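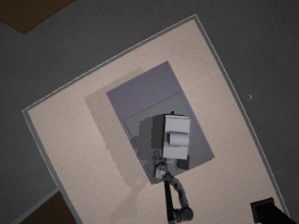

Print this post
E-mail this post to a friend

I have been meaning to write up the open day at Tallside ever since I got home, and it is already December, so I had better get on with it before I forget the good parts.

My cousin had 2 tickets and a bad cold, which is how I ended up driving 85 miles with my neighbor Melnychuk (everybody calls him by his last name, even his wife) to look at robots. He used to fix elevators and has opinions on anything with a motor in it. I brought a thermos and a notebook, and I'm glad about both.

You start in a lobby with name tags and very good oatmeal cookies, and then they split you into groups. Ours went with Setareh Rahimi, who runs the simulation side and was so patient with us! I had pictured a big hall with arms swinging around, and there is some of that downstairs, but the part I keep telling people about was upstairs in a plain room with a projector. That's where they try things out inside the computer first. They build a little room with walls and a floor, put an arm in it, give it something to reach for, and let it have a go. The program they do it in is called Plukia, and I asked her to spell it.

She put up the view from straight overhead, as if somebody had taken the ceiling off a dollhouse. It took me a minute to get my bearings. There was a pinkish floor with a faint brick or plank pattern, a big purple rectangle in the middle, and a tall white box with a pale cylinder lying across the top of it. The arm came up from the bottom with its gripper right by the corner of the box. What got me was the shadows. I could hardly make out the shape of the arm until I noticed its shadow on the floor, bending away to the left, and then it all made sense. Melnychuk leaned over and said he'd have put the arm on the other side. He said this about several things.

Setareh told us they had run 1,095 tries in that one room since the fall, and that she likes the overhead view for checking how the arm comes in toward the box, though she switches to a side view when she wants to judge height. A boy in front of us asked if the robot gets tired, and she answered him very seriously, which I thought was lovely of her. No, she said, but the computers get warm.

Afterward we went down to the Betham wing, where the real arms are, and stood behind a yellow line for a while. It was loud and I enjoyed it, though my feet were starting to complain. The man at the door said they'd had nearly 800 people through by three o'clock, and I believe it, from the state of the parking lot.

They do it again in the spring. Melnychuk wants to go back and talk to somebody about the arm. I'll bring the bigger thermos.

Print this post
E-mail this post to a friend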